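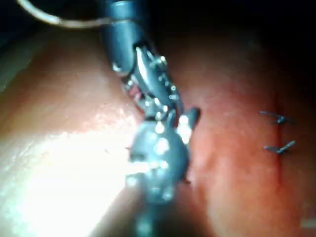

Instrument over a soft, glossy surface, with two small staples along a seam to the right.

Can a machine do the mending yet? Come and help us find out

The Voyle project at Clarkberg is looking for people to take part in a study of robots and everyday jobs. We want to know which chores a machine can already manage, at home or on the shop floor, and which still need a pair of human hands. Folding a towel, bagging up loose fruit, sewing on a button, restocking a low shelf: we've got a long list and we keep adding to it!

Sewing is the bit we're most excited about. Surgical instruments have small jointed wrists and fine jaws, and stitching with them looks a lot closer to darning a sock than you might think. What we can't tell yet is how much of that skill would carry over to a torn pillowcase, where the cloth slides about and the thread catches on everything. 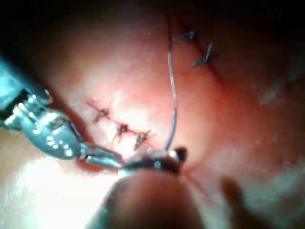

Getting hold of the needle is one thing. Keeping the thread out of the way, judging how hard to pull and knowing when a stitch is good enough are harder to pin down, and this is where you come in. We'd love to watch how ordinary people do it, fast or slow, neat or not.

We need 53 people aged 18 or over. You don't have to be handy, and you don't need to know anything about robots. Shop staff, carers, keen menders and people who hate housework are all very welcome.

You'd come to our Tremwood workshop for 6 sessions of an hour or so each, spread over the winter. In most of them you'll do a few chores by hand, then have a go at the same ones through the Trorkex controls (great fun, and quite humbling), and tell us how you'd rate the result. We already have some 700 short recordings of chores done by our own team, and we badly need other people's habits in there too.

We pay 13 pounds a session plus bus fares. Tea is free. The workshop is on the ground floor and there's parking behind.

Places open in December, mornings from 10am or evenings from 6pm. To put your name down, fill in the form at the Tremwood front desk and tell us which chore you'd most like to hand over.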